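Lirkance Registrar Services
Domain Name Transfers: Frequently Asked Questions
Last reviewed 04/12/2025

The answers on this page apply to all names registered through Lirkance, including those moved to us from Grarka in January.

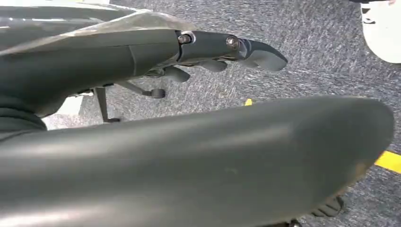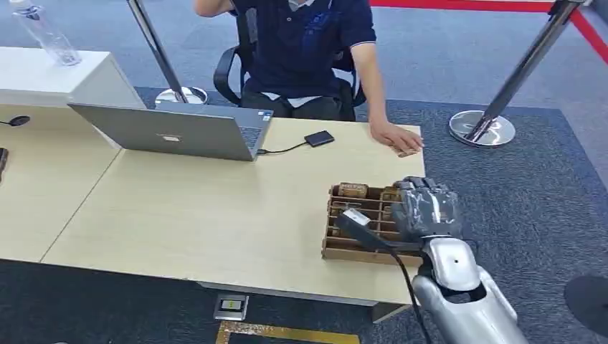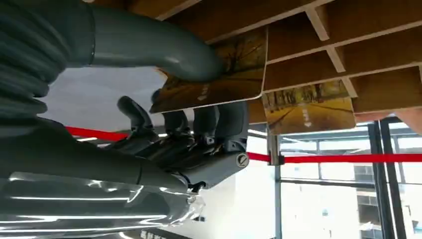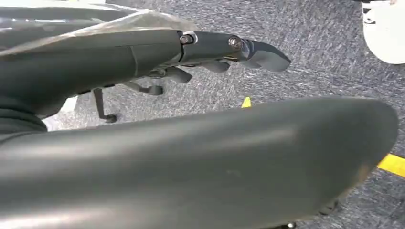

How do I start a transfer to another registrar?
Sign in to your account, unlock the name, and request an authorization code. The request must come from the registered contact. It can be made at any computer, such as an open laptop on an office desk, and no special software is needed. The code is sent by email and remains valid for 30 days.

How long does a transfer take?
Most transfers are completed within eight days of the new registrar submitting the code. If you approve the request in your account, the name is normally released sooner.

Will my website or email stop working?
A transfer does not change your name servers. If you use Lirkance name servers, however, they will be switched off 20 days after the name leaves us. Please copy your DNS records before that date.

Can a transfer be refused?
Yes. We will refuse a request if the name is subject to a dispute, if an invoice is unpaid, or if the identity of the registrant is in doubt – the reason is always given in writing.

The registered contact has left our organization. What should we do?
Send a signed letter on company letterhead to our office in Pristthorpe, with proof of registration of the company. Letters should be marked for the attention of Eino Partanen, Registrant Records.

Is there a fee?
There is no fee for outgoing transfers.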